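Cleris Kitchen Set: data card

Version 2, last edited 2023-07-16

Summary

Cleris is a set of 3885 pictures of one kitchen, covering the worktop, the dishwasher and the items kept along the wall. Pictures were gathered in June. 570 of them are held back for testing.

Surfaces

The worktop is butcher-block in a pale wood. Staves are labelled "worktop" as one surface. Joints, knots and marks in the grain are not labelled separately.

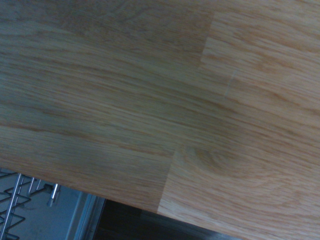 Worktop, bare section with staggered joints.

Dishwasher

Labels: door, lower rack, upper rack, rack contents. Use "rack contents" where an item can't be named with confidence. Cabinet handles go under "handle", whether on a drawer or a door.

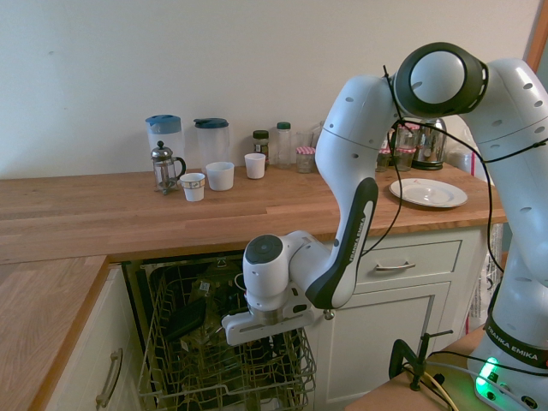 Dishwasher with the lower rack pulled out.

Worktop items

There are 20 item labels, listed in labels.txt. Jars with checked lids are "jar", with the lid included. Pitchers, mugs and the French press have their own labels. Stacked pots are outlined one by one. Cutlery is labelled by type, so a spoon is "spoon" wherever it lies.

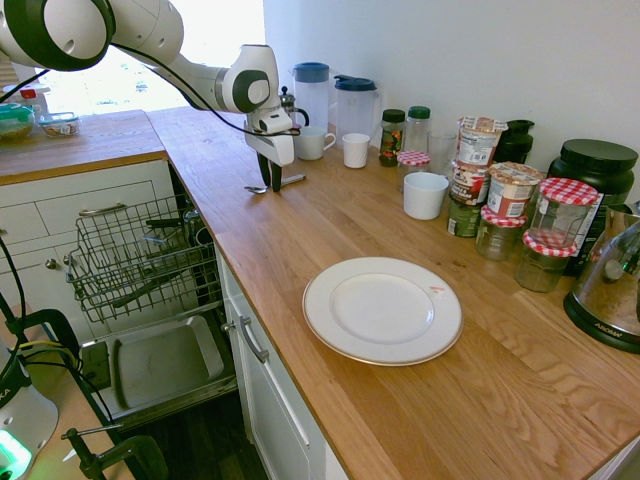
Grerkotley wrote on the issues page that a jar standing on another jar ought to get a "stacked" tag, as the pots do, and that the Kamico label list already has one. The tag will be added to jars in the next version.

Known gaps

Clear glass against the white wall is often outlined too tightly. Small print on packets is not transcribed.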